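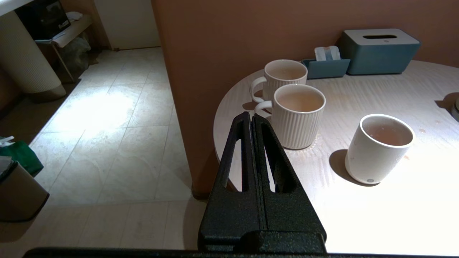
We got to the Trostach open day just after 10, having taken the slow bus from Plindwood, and were given a very kind welcome. Dionysis Deligiannis showed us how they teach the robot to handle mugs by steering it from a pair of hand controls – rather like puppetry, I thought, only with a lot more patience!
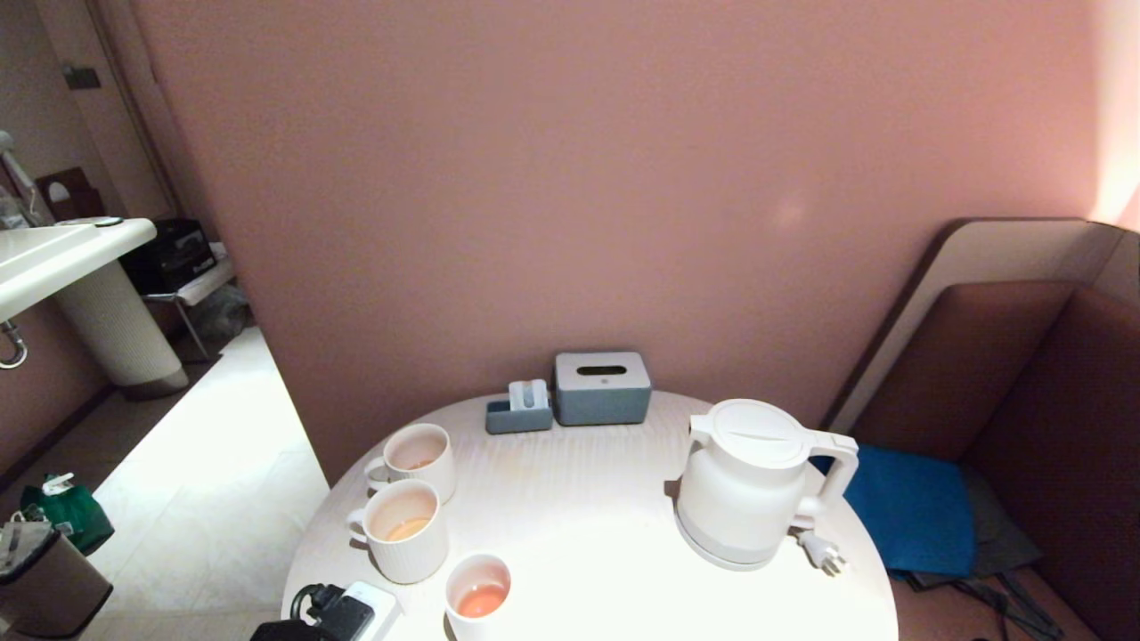
Each run is saved, good or clumsy, and they like to have 200 of them before they let the arm try a job alone. I had a go myself and found the handle the hardest part, as you have to judge the gap through the wrist camera. Dionysis talked me through it very gently.

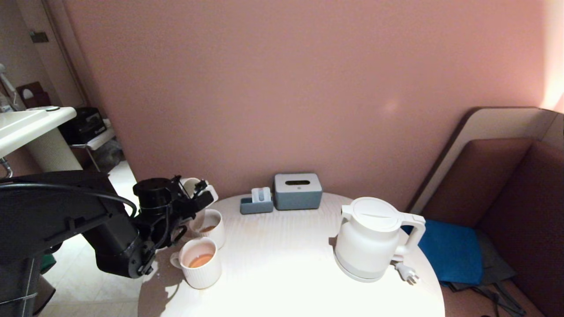
Page last changed: March

We stayed on for a good long chat afterwards, and the Clirnerano group hope to go in the autumn. Do wear comfortable shoes.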